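2023-04-19

I have been trying to drink more water since the start of the year, mainly to get rid of the headaches I was having most afternoons. The target I set was 2,000 ml a day. I miss it on maybe two days a week, usually when I'm on the early bus to Pradthorpe and don't want to be looking for a toilet at the other end.

What worked was drinking a full glass before breakfast and another at 3 in the afternoon. The phone reminders didn't. I had one every 30 minutes and switched them off within a week.

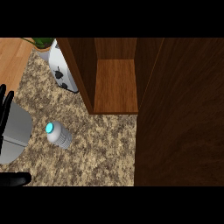
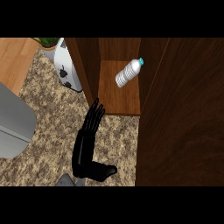 *White bottles, one on the carpet and one on a cabinet shelf.*

I've also cut down to one coffee, made in the old Mevetti pot. The headaches are less frequent, though I've been going to bed earlier as well, so I can't say which change did it.

Tea counts towards the total, as far as I'm concerned. I'll carry on until June and see how it goes in warmer weather.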